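Handout 4: Why most kitchen "tests" don't tell you what they say

Food and Evidence, spring term. Notes by Ingrid Ridgeway. Read before the March session and bring the Fitzsimmons leaflet with you, as I'm not printing it twice.

## 1. Where we left off

Last time we looked at the claim that salted water boils faster. Several of you still believed it at the end, which I take as a comment on my teaching. This week is lids.

The claim, as it appears in nearly every household leaflet since the fuel price rises: *put a lid on the pan and you will save energy*. I think this is true. I also think most of the people who repeat it have no idea how much it saves, when it saves it, or how they would find out. Those are separate questions and the leaflets run them together.

## 2. What a lid does

A pan of water on a hob loses heat in several ways. For our purposes:

- evaporation from the surface
- warm air rising off the surface and being replaced by cooler air
- radiation and convection from the sides of the pan
- heat from the hob that goes past the pan and never gets into it

A lid deals with the first two. It does very little for the third and nothing for the fourth. On a gas ring the fourth can be the largest of the lot, so the advice "use a lid" may matter less than "use a ring that fits the pan". You won't find that in the Fitzsimmons leaflet, which has a drawing of a lid on the front and was paid for by a firm that sells lids.

Evaporation matters because turning water into steam takes a great deal of energy compared with warming it. Near room temperature very little is evaporating. Near the boil, a lot is. So the lid earns its keep mostly in the last part of heating and during simmering. Anyone who lifts the lid off at eighty degrees "to see how it's getting on" has given away part of the benefit, though probably less than your grandmother said. See section 5.

## 3. The Parinby figures

The Parinby trial gets quoted a good deal in the course reading, so let's be fair to it and then be unfair to it.

They heated 1000 ml of tap water in a steel pan, with and without a lid, on an electric ring. With the lid it came to the boil in 386 seconds. Without, it took longer by 53 seconds. That's the whole result. From this the summary concludes that "households could cut cooking energy substantially".

Questions I'd want answered before I believed the summary:

1. How many times did they do it? The report gives one figure for each condition. If it was done once, we have no idea how much the time varies from one go to the next. Fifty-three seconds could be a big gap or an ordinary wobble.
2. Which was done first? If the lidless pan went first, the ring may still have been warm for the second run. I have written to ask and had no reply.
3. What counts as boiling? With a steel lid you can't see in. Did they listen? Did they watch for steam at the rim? Either would give a different moment from looking straight at the surface, and so the two times aren't measuring the same event.
4. What was the starting temperature of the water? "Cold tap" in January and "cold tap" in July are different things.
5. Who held the stopwatch, and did they know what answer was wanted?

Number 3 is the one students miss. It's a measurement problem dressed up as a result. A glass lid helps, until it steams up. A thermometer through a hole in the lid helps more, but then you have a lid with a hole in it.

Note also the jump from boiling a pan of water to "cooking energy". Ovens, grills, kettles and microwaves have all vanished from the argument.

## 4. The Dokach survey

Dokach asked 700 people whether they used a lid when boiling vegetables. Most said always or usually. I don't believe them, and you shouldn't either, at least without more to go on.

People asked about a thing they know they ought to do will tend to say they do it. The question came straight after a paragraph explaining that lids save money. Corey Goodwin (Tuition Group B) pointed out last year that it also had no box for "the lid doesn't fit" or "I have lost the lid". His point is a good one and I've stolen it. A survey can only find the answers it has left room for.

If you wanted to know what people do, you would have to go and look, and then they would behave differently with you standing there. There's no clean way out of this. Say so in your write-up and move on.

## 5. Does peeking matter?

Mortimer Obi holds that lifting the lid for a few seconds makes no difference anyone could measure at home. Gus Gallagher holds that it "lets all the heat out". They've been at this since October.

Gus is wrong about "all". Most of the heat is in the water, which stays where it is. The steam that escapes carries some away, and cooler air gets in. For a short look, the loss should be small next to what the hob supplies in the same time. Mortimer may be right, but he hasn't measured it, so for now he has a sound argument and no evidence. Please learn to tell those two apart. It's most of the course.

Rice is a different matter. There the amount of water is fixed, and steam lost is water lost. Repeated lifting could leave it underdone. "Could" is doing honest work in that sentence, and I'd like to see someone try it.

## 6. For the session

Work in pairs. Design a test of the claim "a lid makes water boil sooner". Before you touch a pan, write down:

- what you'll count as boiling
- how many runs, and in what order
- what result would make you drop the claim

Most groups leave the last one blank. I will hand it back if you do.

Don't use the old Destivov hotplate. It switches itself on and off to hold its temperature, and your times will follow the thermostat.

Cletus Ridgeway has the key to the pan cupboard until four. Lids are hot when they've been on a pan, and steam comes out from the side you lift first, so tilt away from you.

Reading: chapter 6, skipping the boxed section on pressure cookers, which is muddled. 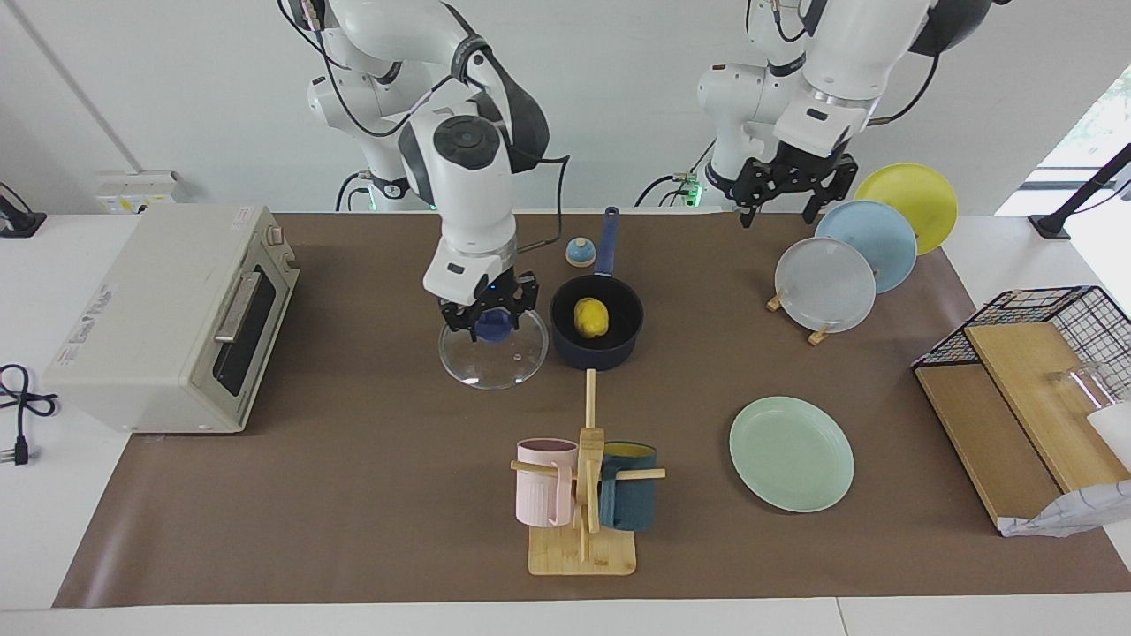 Fig. 1. Clear glass lid held at a tilt by its knob (section 3, question 3).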